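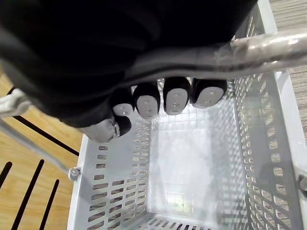

Bring Back the Hand Basket

The grocery store I use most took out its hand baskets in May. The stack by the entrance went first, then the one near the dairy case, and now there are only carts, large and extra large. I asked at the service desk and was told that baskets kept leaving the parking lot and that most shoppers preferred carts anyway.

I don't doubt the first part. The second part I would like to see tested, because I have watched people come in, look for a basket, and walk off with a loaf under one arm and a jar in each hand. They did not prefer a cart. They wanted to carry five items to the register and go home.

A basket suits a certain kind of shopping. You know what you came for, and you can turn around in the aisle without backing up. You feel the weight of what you are buying while you are still in the store, and that is useful if you are going to walk home with it. I live nine blocks from the store. With a cart I have twice bought more than I could carry that distance, and once I left a bag of potatoes at the desk and went back for it after dinner.

There is a money side to this as well. I kept my receipts through the spring and compared the trips I made with a basket to the trips I made with a cart. The cart trips ran 46 percent higher. I am one household and it proves nothing about anybody else, but I did not need the extra food, and some of it went in the trash.

Brendan Sheehan, who managed the Cavmont store in Tully before he retired, disagrees with me and I should give his side. He says a basket is a nuisance to the people running the store. Shoppers leave them on the floor by the registers, where somebody trips on them. They go sticky at the bottom from leaking chicken and milk, and wiping them down takes an employee off the register. In his last year he ordered 125 new baskets and could find 90 of them when he did inventory. He would have stopped buying them too.

Those are fair complaints, but they are complaints about upkeep. Carts also disappear, and they cost a great deal more. Carts also get dirty, and I have never heard of a store dropping carts over it. A rack at the end of each register would take care of the tripping.

If stores do keep them, they could buy better ones. The handle is the part that matters. A thin wire handle cuts into your fingers by the second aisle. A thick round one spreads the load, and you can shift it to the crook of your elbow when you need both hands for the produce bags. A single handle that folds flat is easier to live with than two that have to meet in the middle. I would also ask for a light color, so that you can see when the thing needs washing.

The older shoppers in my building have mostly moved to pull carts they bring from home, and the store makes them leave those at the front. So they push a big cart through the aisles for a half dozen eggs and some tea, then unload it into the small one. One neighbor now goes to the pharmacy for milk and pays more for it.

I have written to the store and suggested they put twenty baskets back by the door for one summer and see what happens. I have not had an answer yet.

Éabha Fahy

3841 shares | 46 comments

Related
Why the Fidesbridge market still weighs your onions by hand
Self-checkout and the two-bag problem
Letters: parking behind the Drodetier Street shops
What I keep in a small pantry

Contact the opinion desk | Copyright Tully Community Pages | Back to top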